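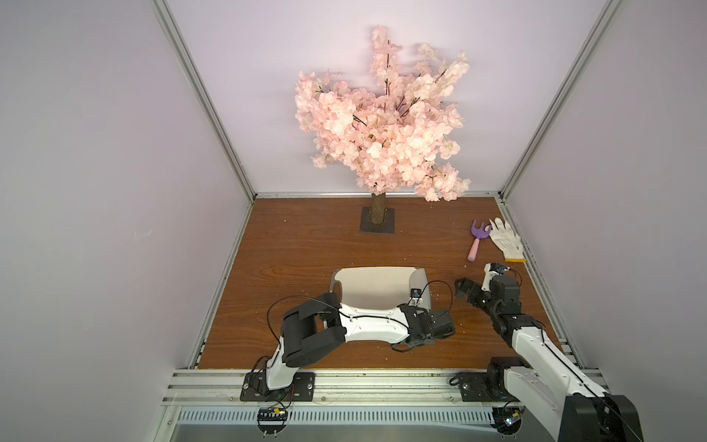 The blossom table at Adgate, petals and all. Rake and glove on the right.

Quick writeup before I forget everything. Open day at the Adgate building, Sunday, doors at 2, we got there late because the Jorska exit was closed and the detour goes past every light in the county. Parking is on the grass. Wear real shoes.

The place is run by Wustitum, who do artificial trees and indoor garden displays for store windows, lobbies, weddings, that kind of thing. I knew them from the Sheehan mall atrium and figured it would be one big warehouse with a table of leaflets. Much better than that. You go room to room at your own pace and people at the benches will talk as long as you want.

First room is stems and bases. Smells like glue. Lots of trunks with nothing on them, leaning in racks, kind of sad looking. They let you pick one up, heavier than you'd think, the weight is all in the base.

Second room, blossoms. Bins and bins. I asked how many go on a full size cherry and got told 700 clusters on the big one by the stairs, all put on by hand. Would not have the patience. My kid tried attaching one and it fell off twice.

Then the small display room, which was my favorite. Little cherry tree on a wood-grain table, pale walls on three sides, so full of pink you can hardly see the branches. Short brown trunk on a square metal plate. It droops over to the right and looks better for it, the dead straight ones in the shop look like lollipops. Petal bits all over the table, white and pink. There's a tiny purple rake with a pink handle and a white work glove next to it, and a curved off-white tray up front like a fat scoop. I want that tray for my potting bench. Asked if they sell it — no.

Petals are the big complaint with these things by the way. The woman at the bench said new trees shed and to give it a good shake outdoors before it goes anywhere near carpet. Also a soft brush, never a vacuum. Wrote that on my hand.

Shop at the end. Small trees start at 5 dollars for the desk size, which are cute but the bases are plastic. Bought one anyway. The seconds shelf is worth digging thru, mostly bent branches you can push back.

Coffee was fine. Line for the restroom was not, there's only the one. They start shooing people out a little before 5 so dont leave the shop for last like we did.

Would go again — next one is in June, they said, with wisteria. Get there early if you want the seconds.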